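Codley, upstairs: a gallery

Automation reached us in November, mostly in cardboard boxes. Until then the second floor at Codley was where people answered emails about parcels. Now part of it is where people teach machines to pick things up, and the emails are answered by whoever sits nearest the kettle.

Downstairs, the Sillska packing line has had arms on it for a while. They are good at boxes. They are poor at anything small, round or light, and our catalogue holds 2206 items, a depressing share of which are all three. Uletti, who supply the arms, suggested that somebody show them how. Somebody turned out to be us.

So a few of the packing team have swapped the tape gun for a pair of hand-held grippers. You do a job you could do at the age of four, slowly, with pincers, and the software watches the patterned cubes to learn where your hands went. The target is 200 good goes in a shift. Adel Ramadan, who packed downstairs for years and never dropped a thing that he'll admit to, managed 79 on his first day and went home early with a sore thumb. He now does nearly 790 a week and has opinions about grip.

What has changed? The lifting, for one. Backs are better, wrists are worse, and the physio has been asked to come up a floor. Pay went up a grade after a long meeting about whether "demonstrator" is a real job title. The night shift is smaller than it was, and those who moved to days are split between the ones who enjoy seeing their children and the ones who miss the overtime. The question of what we do once the arms have learnt everything was put to management in writing. We were sent a leaflet.

The biscuit rota survives. Sqalli, the scheduling program, tried to take it over and gave everyone the same slot.

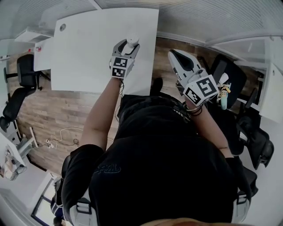
PEOPLE AND PINCERS

One gripper to each hand, straps over the shoulders, and a small white round thing held between two curved fingers. Note the lean, which everybody picks up by their second week and takes home with them.

The tabletop is kept bare for this sort of work. Mugs live elsewhere, a rule that has caused more bad feeling than the robots have.

Anyone from downstairs who fancies a turn can put their name on the sheet by the lift. Long sleeves get in the way, and the left gripper is the one everyone fights over.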